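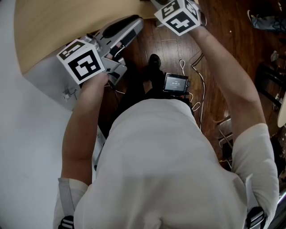
Mirani Introduces a White T-Shirt That Is Loose on Purpose

May

Mirani, the maker of plain clothes for people who work standing up, today announced the Skello, a loose white T-shirt. It comes in white. A second color was discussed in a long meeting and will not be discussed again.

The Skello is cut for leaning over a workspace with both arms out in front, a position that most T-shirts treat as a personal insult. The sleeves are wide, the body is roomy, and the fabric falls in soft folds when the wearer bends forward. Straps can go over the shoulders without the whole shirt climbing toward the ears.

"We asked people what they wanted from a work shirt, and they asked to stop noticing it," said Anum Paracha, head of design at Mirani. "As a designer, that's a hard thing to hear. I took a short walk and then we got started."

Getting started took 16 months. Paracha's team made 43 sample shirts, several of which looked exactly alike to everyone outside the team and to two people on it. Testers wore them for full shifts at benches and packing tables, reaching, bending and folding their arms during breaks. The neckline was redrawn 9 times. The final version is very close to the fourth.

The shirt has no chest pocket. Early samples did, and testers used it mostly to tip pens onto whatever they were working on.

"I wore one for a week and forgot to fill in the feedback form," said Rizwan Ghumman, who runs the packing room at Wototach, one of the workplaces that took part in the trial. "They told me that was the best result they'd had."

White was chosen over the objections of the sales department, which pointed out that coffee exists. Mirani's answer is that a white shirt can be washed with all the other white shirts, and that workplaces buying in bulk find it easy to match. The company makes no claims about coffee.

The Skello will be sold in packs of 3, in sizes from extra small to 4XL. All sizes are loose. Customers who prefer a close fit are welcome to order down, though Mirani would like it known that this was a lot of work to undo.

Packs go on sale this month through the Mirani online store and at Erkia shops. Workplaces placing larger orders can ask for fitting samples in advance.

Media contact: Lucie Penner, Mirani press office. Sample shirts are available to reporters on request, in white.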